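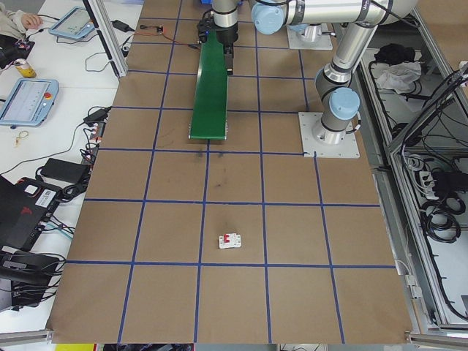
Can a robot tidy my bedroom yet?
August
By Selina Moser

Every time I visit a school to talk about machines, somebody asks me the same thing. At Tokham Primary it was a girl in the front row, and she didn't even wait for me to finish saying hello. "When can I have a robot that tidies my room?"

I'd like one too! My kitchen is a mess as I write this, and there is a sock on the stairs that I've walked past all week. So let's find out how close we are.

You've probably got some robots already

If your house has a washing machine, you've got a machine that does one of the hardest chores there ever was. My great-gran washed clothes by hand in a tub, and it took her a whole day. Now you push a button and go off to play.

But think about what the washing machine can't do. It can't find your jumper under the bed. It can't tell whether the jumper is dirty or just crumpled. It can't pick it up, carry it downstairs, hang it on the line afterwards or fold it with the sleeves tucked in. Somebody still has to do all of that, and I bet it's not you (or maybe it is, in which case well done).

The washing machine is brilliant at the middle of the job. It's the beginning and the end that are tricky.

Why is picking things up so hard?

Try this. Put a coin flat on a table and pick it up. Easy? Now do it using only your thumb and one finger, and keep them completely stiff, like a pair of pegs. Now do it wearing thick gloves. Now shut your eyes.

That's a bit like being a robot arm. Lots of robot arms have a hand called a gripper, with just two fingers that open and close. Two fingers can do plenty. They can pinch a small box or pick up a switch. But the arm has to know where the thing is, which way round it's lying and how hard to squeeze. Squeeze too gently and it slips. Squeeze too hard and – crunch – there goes your egg.

You know all this without thinking. Your skin tells you when something's slipping, and your fingers tighten up before you've even noticed. You spent years learning how, mostly by dropping your dinner on the floor when you were a baby.

Robots like things neat

Now let's go to a workshop, where robots are much happier. Imagine a conveyor belt, which is a moving strip like the one at the supermarket till. Small parts ride along it, and a robot arm waits above to pick them up.

Let's say the parts are circuit breakers. You may have seen a row of these at home, in the cupboard with the electricity meter. Each one is a little switch that turns itself off if too much electricity tries to rush through the wires, and that helps to stop fires. There are lots of them in the world and somebody has to make them, check them and pack them into boxes.

It's a good sort of job for a robot. Every breaker of the same kind is the same shape. None of them is squashy. None of them runs away. The belt always ends in the same place, the arm is bolted down so it never wanders off, and people can mark the table with tape so that it's easy to say exactly where something should go. A robot can do a job like that again and again without getting bored.

I once watched an arm at a small firm called Andmont move 528 parts while I ate my sandwiches and chatted to the engineers. (They were long sandwiches.) Then one part landed on its side, and the arm picked up a lovely big handful of nothing. It carried the nothing carefully across to the box, put it down and went back for more. I laughed so much I got crumbs on the floor, and no robot there could sweep them up.

Did you spot the problem? The arm was doing what it had been told to do. It just hadn't been told to check.

How do you teach a robot?

There are a few ways. The oldest is to give it a list of moves: go here, go down, close your fingers, go up. People often do this with a teach pendant, which is a chunky tablet joined to the robot by a cable. Many have a big red button for stopping everything in a hurry. I have pressed one of those. I'm not telling you why.

Another way is to show it. A person guides the arm through the job, over and over, and a computer looks for the pattern. My friend Sanna did this to teach an arm to fold a tea towel. After 17 goes it could manage a fold of sorts. Then she gave it a different tea towel, a stripy one, and it got in a terrible muddle.

A six-year-old wouldn't be fooled by stripes. You've seen so many towels, T-shirts and blankets that a new one doesn't bother you at all. Robots are getting better at this, and people are working very hard on it, but your bedroom is still a nightmare for them. It has soft things, tiny things, things under other things and perhaps a cat.

So, can it tidy my room?

Not by itself, not yet. Some robots can hoover a floor, as long as you pick your stuff up first. Some can move toys into a box if the toys aren't too odd and you don't mind waiting. Sanna's best try was four toy bricks, and she had time to make a cup of tea.

I told the girl at Tokham all this and she looked very cross with me. Then she asked if the robot could at least do the socks. Pairs of socks! Different colours, all floppy, one of them always missing. I said I'd ask Sanna, and Sanna put her head on the table and groaned.

I've picked up the one on the stairs now, by the way. I can't find the other.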